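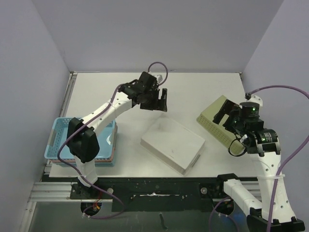

Filed under: Materials & Processing / Industry Briefs

Fumero has added a fine grade of boron carbide powder to its catalog of ceramic feedstocks. The grade, sold as Skonda, is intended for pressureless sintering of nozzles, seal faces and small wear plates. Orders opened on June 19, 2021.

Skonda is milled from the same fused stock as the company's blasting and lapping grits, then acid washed and classified in water. Fumero lists a median particle size below one micron and a narrow upper cut. Free carbon is held at a set level and reported by lot, and the certificate also gives oxygen, iron and total boron. Customers who add their own carbon source can order the powder with the free carbon left at the low end of the range.

Boron carbide is hard to densify without pressure. Oxide on the particle surface lets grains coarsen before the pores close, and the usual remedy is to add carbon, often as a phenolic resin, which reacts with the oxide during a hold on the way up to temperature. Most buyers of submicron powder have had to tune that hold again with each new lot. Fumero says the tighter oxygen limit on Skonda should reduce the amount of adjustment, though it recommends a trial firing on every lot for parts with a wall thicker than 10 mm.

The powder is offered in two forms. The first is a dry, untreated powder for shops that prepare their own slurry. The second is a spray-dried granule with binder and a pressing aid already included, meant for die pressing and cold isostatic pressing. The granule flows freely enough for automatic die filling. It has a shelf life, printed on the drum, and should be kept sealed because the binder takes up moisture from the air. Granules that have picked up moisture tend to stick to the punch face and leave density gradients in the pressed part.

Early lots went to Harms, a maker of abrasive blast nozzles, which began pressing test liners in February. Harms ran the granule on its existing tooling with a small change in fill depth to allow for the lower tap density. The liners were fired in argon in a graphite furnace and ground to size with diamond wheels. Harms has approved the granule for its straight-bore liners. Venturi liners are still being tested, and no date has been given for a decision on them. The long taper on those parts makes the green body more likely to crack near the throat when it leaves the mold.

Grinding results were reported in general terms only. Harms found that wheel wear was in line with that of its current hot-pressed blanks, and that edge chipping on the exit end of the bore was lower after the cooling rate was reduced. Fracture toughness was not part of the test plan.

Jonadura will handle distribution of smaller quantities. It stocks the dry powder as item 2948, in sealed pails with a foil liner. The granule is shipped only in drums, direct from Fumero. Full-drum orders of either form carry a lead time of 2 weeks, and lots can be reserved against a retained sample so that a customer can complete a trial firing before taking delivery.

Safety data for both forms has been posted with the product sheets. The dry powder is a nuisance dust and should be handled under local exhaust. Wet grinding residue should be kept apart from steel swarf if it is going to be reclaimed. Fumero does not take back residue from customers at present.

The coarser Fumero grades, including those used for loose lapping and for shielding plate, are unchanged in specification and packaging. A coarser granule for larger pressed tiles is under development, with binder trials still in progress.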